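**1/** Floma is telling everyone again that a small flat case with a window in the top solves your packing problems. You can see what's inside, so you never open the wrong one. I've had my doubts since September.

**2/** Their starter set is $21. For that you get cases and a page of tips from Tellside, most of which boil down to "put things away." Thanks, I guess.

**3/** My first gripe is tape. People wrap the outside in black tape to make it tougher, and then the tape wrinkles and everything around it has to have a bit of slack. Good luck getting a snug fit in a tray after that.

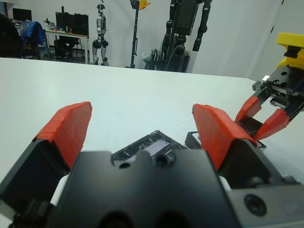 *Black tape, pale window, small black tray next to it.*

**4/** Second gripe is the window. Skarard calls theirs "scratch-safe." Safe for whom? I'd like to see one after 30 trips in and out of a bag. Any glossy surface will also throw the ceiling lights right back at you, and then you're tilting the thing around like a phone in the sun.

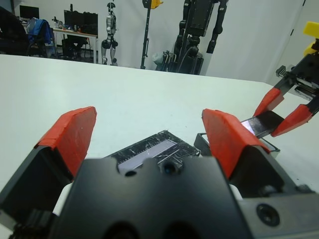

Do you need a tray for every case?

Only for the ones you use every week. The rest can stand on edge in a drawer.

**5/** Now the part where I'm supposed to be won over. White cases do look better on a white table for a day or so. Then the corners go. Chipped edges bother me more on white than scuffs do on black, and I don't buy the "it ages nicely" line at all. 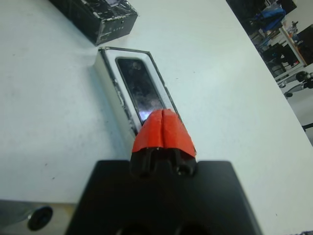
*Posted by Margaritis Desk Notes, Friday, over lunch*

Somebody will say I'm being picky. Sure. But if the selling point is a neat table, the edges are fair game.

**6/** Same goes for shiny, crinkled wrapping. It snags on sleeves, it catches the light, and it makes one flat thing look like a leftover sandwich. Leave it plain and I'd complain less.

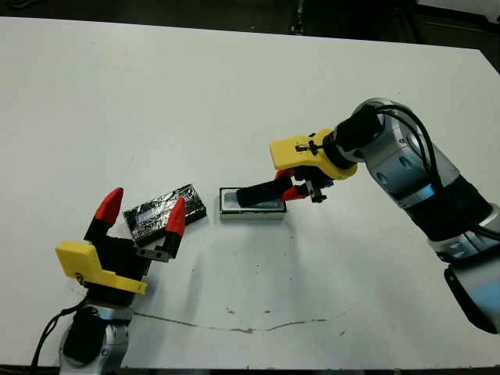 *Crinkled wrap on the black one, silver-gray top on its neighbor.*

**7/** I'm keeping 4 and giving away the other 6. No, I'm not buying the label maker.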